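4.2 What changed at the bench
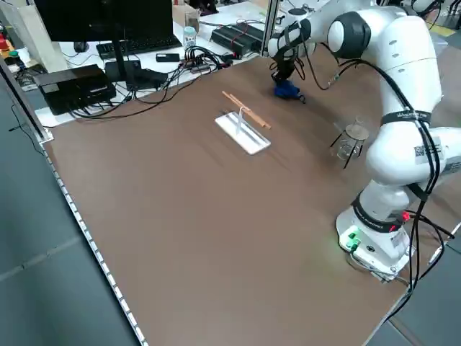 Interviews were done at the Grosteck site over August, mostly at shift change, so answers are short. 18 staff, all from the packing and sorting benches. Before the arms came in, each person set out their own table and cleared it at the end. Now the arm has the table and the person has the bench behind it. Less lifting, more watching.

Lilibeth Quiambao (nine years on the benches) put it this way: "My hands are fine now, it's my eyes that go." Similar remarks from five others. Tiredness had moved, in other words, and the break rota had not moved with it. Breaks are still set by the old lifting rules.

Figure 3. Arm at a shared table, gripper down on a blue object. Grooved white tray with chopsticks to the left, staff bench at the back.

Stops were logged for 58 shifts, 794 in all. Most were cleared by whoever stood nearest, wich is not in anyones job description. Janelle Estrella, shift lead, wanted it written in and paid for. Management had not replied at time of writing. Saturday shifts run with one person fewer and the complaints there were sharper, see 4.3.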